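Pantry Week at Ellach

10/4/10

Hello again! I've finally put up the pictures from the big pantry sort-out at our place in Ellach (the one I've been promising since the flour disaster). Click through at your own pace, and sorry if your favourite snack turns out to be past its date. I turfed 17 things on the first night and still had a shelf and a half to go.

Orange packet, coloured strip along the bottom. The bright ones get their own spot so I can grab them without reading every label, and I do love a bit of colour in there.

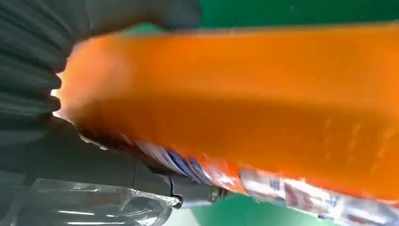
The shelving is from Leltik and went up in an evening, once I'd found the right screws. I wanted six shelves and settled for fewer, so the tall bottles live on the floor for now. Crackers and chips are at eye level, baking gear is down low, and the Juhász paprika has moved next to the stove where it should have been all along!

Still to come: the spice drawer, the freezer (brrr) and whatever is in that Akix tub at the back. I'm aiming to have those up in May.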